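Wulletari opens its visitor statistics tool to small blogs

TRORKTHORPE, January - Wulletari, the traffic counter for people who run their own websites, is out of closed testing. Sign-up opened Tuesday morning. Free for any site with up to 100 visitors a day.

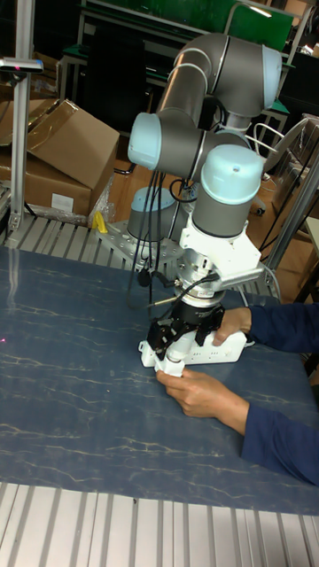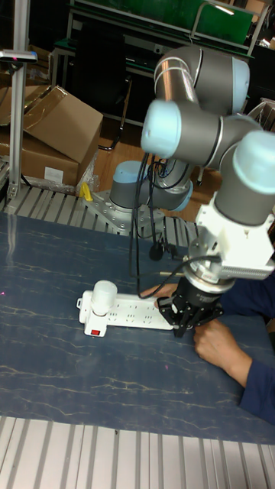
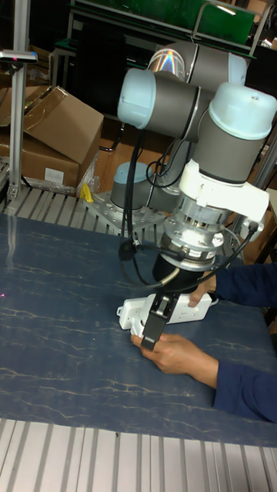
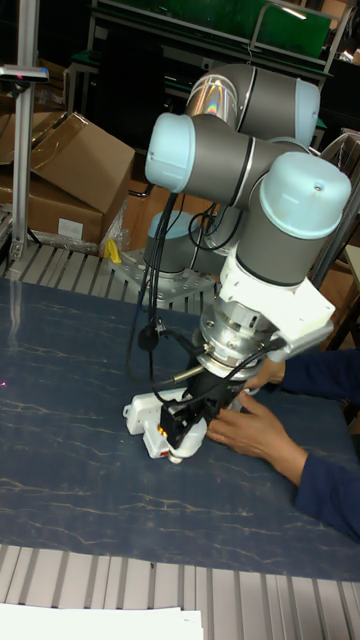 What's new in version 4

- Referrer list that loads on one page, no more clicking thru
- Spike alerts by email. You pick the threshold
- Bot visits kept in their own column
- Plugin by Chong for self-hosted blogs, old themes included

The test ran for 3 months on 40 blogs, mostly food, local history and a few knitting ones. Testers asked for the bot column first. The map got dropped, hardly used.

"Most bloggers want to know where a busy day came from," said Ward Leemans, who leads the project. "They shouldnt need a course to find out."

Pricing

Paid plans for bigger sites come later in the spring. Prices not set yet. Anyone already on the test keeps their account and all old numbers - nothing to reinstall.

Hosting is by Grernora. Logs are deleted after 40 days, daily totals stay until the owner removes them.

Press contact: Ward Leemans, Wulletari, Trorkthorpe. Mornings are best.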